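Fregar platos delante de 100 personas

La jornada de puertas abiertas de Latum empezó a las diez de la mañana, en la nave que la empresa tiene en el polígono de Hevavthorpe. Habían repartido 100 invitaciones y la sala estaba llena. Fui porque llevo años escribiendo sobre trabajo doméstico y de hostelería, y porque en el programa, entre una charla sobre almacenes y otra sobre soldadura, había una línea que decía: «Demostración de lavado de vajilla, dos brazos, mesa 2».

La gente se fue a los almacenes. Es lógico, ahí está el dinero. En la mesa 2 nos quedamos unos pocos, y casi todos de pie, porque las sillas las habían puesto mirando hacia la otra pantalla.

Lo que se hacía en esa mesa se cuenta rápido. Platos manchados de rojo, una bandeja con agua y jabón, un estropajo verde de los de toda la vida y dos brazos que tenían que dejar los platos limpios. El sistema se llama Flista y lo desarrolla Latum con Wragg, que según el folleto se encarga de las pinzas. No había grifo ni fregadero. Tampoco lavavajillas, y esa fue la primera pregunta del público: para qué enseñar a una máquina a hacer a mano lo que otra máquina ya hace desde hace décadas.

La respuesta de la empresa me pareció razonable. Dijeron que fregar les interesa como ejercicio. Un estropajo se deforma, el jabón resbala, la mancha cambia de sitio y el plato se mueve si se aprieta de más. Un brazo que suelda repite el mismo punto durante meses. Uno que friega tiene que decidir a cada momento dónde frotar y cuánta fuerza hacer. Quien resuelva eso, dijeron, tendrá resueltas muchas otras cosas.

Estoy de acuerdo con la mitad. Como ejercicio me convence. Lo que me convence menos es la frase que venía después en el folleto, donde se habla de «liberar a las personas de las tareas sin valor». Fregar tiene valor. Lo que pasa es que se paga mal o no se paga. Trabajé dos veranos en la cocina de un hotel con 300 cubiertos por servicio y nadie en aquella cocina pensaba que el friegaplatos sobrase. Cuando faltaba, a la media hora no había con qué servir.

También hay que decir lo que se vio. Los brazos van despacio. Cogen el estropajo, lo llevan al plato, frotan, paran, vuelven a colocarse. Una persona con prisa habría terminado antes de que yo encontrara el bolígrafo. Pero la demostración no estaba maquillada, y eso lo agradezco. No aceleraron ningún vídeo ni pusieron música. Una de las veces la pinza agarró el estropajo por la punta, lo soltó y lo volvió a coger, y el técnico siguió hablando sin tocar nada. He estado en ferias donde cortan la luz antes de dejar que el público vea una cosa así.

El folleto decía que Flista había hecho 271 sesiones de lavado antes de la jornada. No decía cuántas habían salido bien. Lo pregunté y me contestaron que dependía de lo que se entendiera por limpio. La respuesta sonó a evasiva, pero al cabo del rato la entendí mejor. En mi casa hay dos criterios de limpio y conviven con dificultad. En una cocina profesional hay uno solo y lo pone la inspección. Una máquina necesita que alguien se lo escriba, y ese alguien todavía no se ha puesto a ello. Yo empezaría por ahí, antes de mejorar los motores.

Mi otra objeción es sobre quién estaba en la sala. Había ingenieros, inversores, estudiantes y algún periodista. No vi a nadie que se presentara como trabajador de cocina – y lo pregunté en el turno de palabra. Si se va a automatizar un oficio, lo mínimo es sentar en la mesa a quien lo ejerce. Sabría decir, por ejemplo, que el agua se cambia mucho antes de lo que parece, o que con el estropajo verde no se toca el antiadherente. Son cosas que se aprenden en la primera semana y que no estaban en ninguna diapositiva.

No salí de Hevavthorpe asustado ni entusiasmado. Creo que falta bastante para que esto entre en un restaurante y más aún para que entre en un piso. Creo también que va a entrar, y que conviene discutir las condiciones ahora. Latum repetirá la jornada en diciembre. He escrito para pedir que inviten a gente de cocina y me han respondido que lo estudiarán.
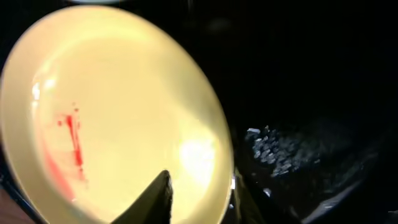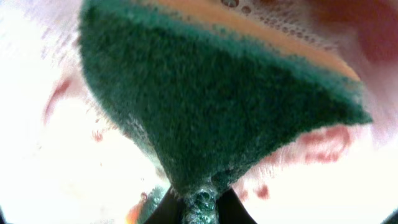
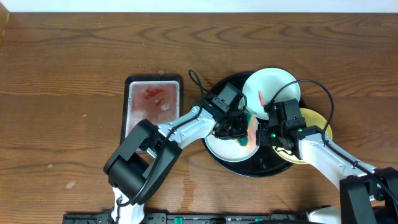
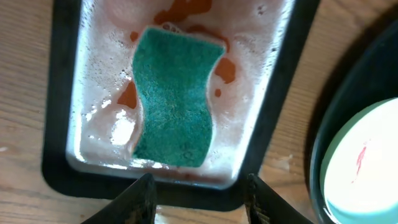

Demostración de lavado de vajilla con Flista, jornada de puertas abiertas de Latum, Hevavthorpe.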